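Buscar en el sitio Escriba aquí su búsqueda Buscar

5 de marzo
Por Birutė Vanags

La bolsa azul

El taller de Getia abría a las siete y a las siete y diez ya había alguien esperando. Esa mañana era una mujer con abrigo gris que traía un papel doblado en la mano. Preguntó por la máquina de su madre. Tarkus le pidió el número y ella leyó 612.

- La 612 está al fondo - dijo él -. Todavía no la hemos cerrado.

Llevaba allí desde diciembre. Habían cambiado una pieza, la pieza había fallado y habían pedido otra. La segunda tardó más que la primera. La mujer ya lo sabía por teléfono y no pidió que se lo repitieran. Dijo que su madre había muerto en enero y que la casa tenía que quedar vacía antes de fin de mes. Un primo se llevaba los muebles del comedor. De la máquina nadie había dicho nada.

Tarkus miró la hoja. La reparación subía a 3.974, con las dos piezas y la mano de obra. Curnell, que era el dueño, había escrito al lado, a lápiz, que se podía dejar en algo menos. No había escrito cuánto.

- No la quiero reparada - dijo ella -. Quiero saber si hay algo dentro.

Él le preguntó qué clase de algo. Ella tardó en contestar. Su madre guardaba las cosas en bolsas de plástico, y las bolsas en sitios donde no iba a mirar un ladrón: el horno, la caja de las persianas, el bidón de las patatas. Habían encontrado casi 1.000 en billetes pequeños dentro de una bota. Faltaban los pendientes de la abuela y unas cartas, y la casa ya estaba revisada entera, incluso debajo del fregadero.

Tarkus pensó en decirle que al recibir una máquina se miraba siempre por dentro. Lo ponía en el cartel de la entrada. Pero aquella la había recibido Baloch, que estaba a punto de irse de vacaciones, y en la hoja de entrada la casilla seguía en blanco.

Fueron los dos hasta el fondo. Había herramientas sobre la mesa y por la ventana entraba mucha luz. Él se agachó delante del panel blanco y ella se quedó de pie, con el bolso apretado contra el abrigo.

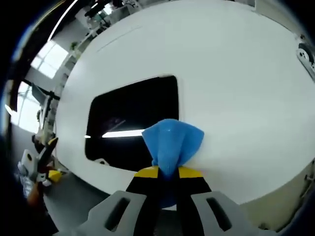 La bolsa azul, junto al panel blanco.

Era una bolsa corriente, retorcida por el cuello. Tarkus la dejó en la mesa, encima de un trapo limpio, y se apartó un paso. La mujer no la tocó enseguida. Preguntó si podía sentarse y él le acercó el taburete de Baloch, que cojeaba un poco.

- Ella las cerraba así - dijo -. Les daba vueltas y vueltas. Luego no había manera de abrirlas.

Deshizo la bolsa despacio, en el sentido contrario. Dentro había otra bolsa, y dentro de esa, pinzas de tender la ropa. Las fue sacando y poniendo en fila sobre el trapo. Eran de madera, viejas, algunas sin muelle. Cuando terminó metió la mano hasta el fondo y volvió la bolsa del revés. No quedaba nada más.

Curnell asomó por la puerta de la oficina, vio a la mujer sentada y volvió a entrar.

- Mi abuela tendía con estas - dijo ella al cabo de un rato -. En el patio. Mi madre decía que las había tirado.

Tarkus no supo qué responder y le preguntó qué hacían con la máquina. Ella dijo que se la quedaran para piezas. Él buscó un impreso y ella firmó donde le indicó, con el apellido de casada primero y después, al darse cuenta, con el otro. El impreso tenía una línea para objetos retirados. Tarkus escribió: una bolsa azul con pinzas. Luego tachó «con pinzas» porque no cabía la firma.

La mujer guardó las pinzas otra vez en la bolsa y le dio unas cuantas vueltas al cuello. Se la metió en el bolsillo del abrigo, donde hacía bulto. En la puerta se cruzó con Baloch, que llegaba tarde y le sujetó la hoja para que pasara.

- ¿Quién era? - preguntó él.

- La 612 - dijo Tarkus, y le tendió la hoja de entrada para que rellenara la casilla.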